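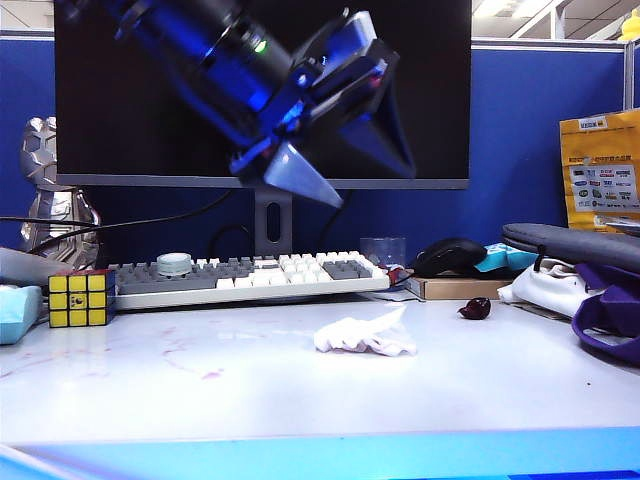 Quiet Hours at the Office

When the insurance firm Trenex moved its claims department to a single open floor, management expected faster answers and fewer meetings. Within a year, staff were asking for doors. A survey of 194 employees showed that 130 of them did their most careful work before nine in the morning or after the phones closed.

The firm responded in March with two quiet hours each day. Calls go to a shared line, and questions wait until eleven. Awuor Obura, head of claims, reports that files needing a second review fell from 68 a month to fewer than half that number.

The policy has its critics. Imani Chege, who manages the customer desk, notes that her team carries the calls that others set aside, and she has asked for the duty to rotate. Trenex has agreed to a trial of that arrangement on one floor. Its sister company, Nikar, will adopt the same schedule in its two regional offices once the trial ends.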